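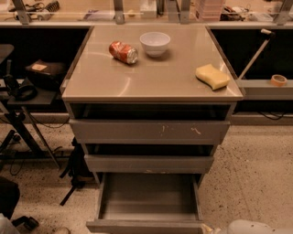 Programs > Lirkside Automation Fund > Grantee Reports > Gistberg Laboratory

Print this page | E-mail this page

Progress Report: Task Planning and Perception Software for Household Storage Work

Submitted by the Gistberg Laboratory to the Lirkside Automation Fund
Reporting period: March through August

1. Purpose of this report

This report describes the work completed under the second stage of the grant. It covers the perception software, the task planner, the motion controller, and the tools used to review recorded trials. It also sets out two changes to the work plan for which the Laboratory requests the Fund's approval.

The project continues to address a single question. A system is given a short written instruction, such as "put the can in the bottom drawer," and must decide which actions are needed, in what order, and whether each has been completed before the next begins. The test tasks use a drawer cabinet and a small group of household items, including a soda can, a bowl, and a sponge. No change to the test items was made during the period.

2. Perception

At the start of the period, the perception module located items on the cabinet top reliably when they were well apart. Its performance fell when two items stood close together, particularly the can and the bowl. In many such cases the module returned one outline covering both, and the planner then treated them as a single item that could not be grasped.

The module was retrained in April with 4000 additional labeled views taken in the Gistberg workroom. Merged outlines are now uncommon for intact items. Crushed cans remain more difficult, as their shape differs from one to the next and the metal end is sometimes labeled as a separate item. The team has added a rule that joins neighboring parts when their estimated positions and surface directions agree. This rule will be replaced if a suitable learned method becomes available within the grant period.

Glare on the glossy cabinet top was a second source of error. Reflections of the ceiling lights were reported as thin white items, and on several occasions the planner issued an instruction to move one of them. The module now compares two views taken from slightly different positions and discards any item that shifts in the manner of a reflection. The check adds a short delay at the beginning of each task. The Laboratory considers the delay acceptable for the present work.

Estimating whether a drawer is open, and how far, has proved harder than expected. The cabinet has dark gaps between its drawer fronts, and the earlier software read these as partly open drawers. The estimate now relies on the position of the front panel relative to the cabinet body. It is dependable for the lowest drawer. For the upper part of the stack it is dependable only when the head camera is tilted downward, and the planner has been given a separate "look again" action for that purpose.

3. Task planning

The planner was rewritten during the period. The previous version produced a full sequence of actions at the outset and carried it through without revision. The new version, referred to internally as Nakard, holds a list of conditions that must be true at each step and checks them against the latest perception output. Where a condition is not met, Nakard plans again from the current state.

A set of 287 supervised trials was completed with Nakard between June and August. The Laboratory draws the Fund's attention to the following findings.

Nakard recovered from a dropped item in most cases in which the item remained on the cabinet top. It did not recover when the item fell to the floor, as the floor is outside the area searched. The failure is now reported clearly, and the trial is stopped.

Instructions naming two items in sequence were handled well. Instructions containing a condition, such as "if the drawer is closed, open it first," were handled correctly when the condition came first in the sentence. Results were poor when it came last.

In 15 trials the planner entered a loop, opening and closing the same drawer until the operator ended the session. The cause was a disagreement between the drawer estimate and the force reading at the handle. A limit on repeated actions was introduced in July. The underlying disagreement has not been resolved and is carried forward as an open item.

4. Motion control

Work on the controller was limited to what the planner required. The drawer-pulling motion now follows the measured path of the handle in place of a fixed straight line, and reduces speed near the end of travel. Approach paths over an open drawer have been raised to lower the risk of contact with its front lip.

The sponge continues to present a minor difficulty. The controller judges a grasp by finger closure, and a soft item allows the fingers to close further than expected. A separate closure range has been set for soft items. It depends on perception naming the item correctly, and the team would prefer a method without this dependence.

5. Review tools

The Laboratory has completed a trial viewer that shows the camera view, the planner's list of conditions, and the controller state on one timeline. Before this tool was available, staff compared three separate logs by hand. Antoniadis, the software contractor engaged under the first stage, delivered the timeline component in May. The export function was delivered later than agreed and was accepted in August after one round of corrections.

6. Requested changes

The Laboratory requests approval to move the second cabinet, of a different design, from this stage to the next. Testing on a new cabinet before the drawer estimate is settled would make the results hard to interpret.

The Laboratory also requests approval to transfer 50 hours of contractor time from the viewer to the force-reading work described in Section 3. The total budget is unaffected.

7. Work planned for the next period

The drawer estimate and the force reading will be combined in a single state estimate. The area searched will be extended to the floor directly in front of the cabinet. Nakard will be tested on instructions of three steps or more, using the present items. A written guide to the trial viewer will be supplied to the Fund with the next report.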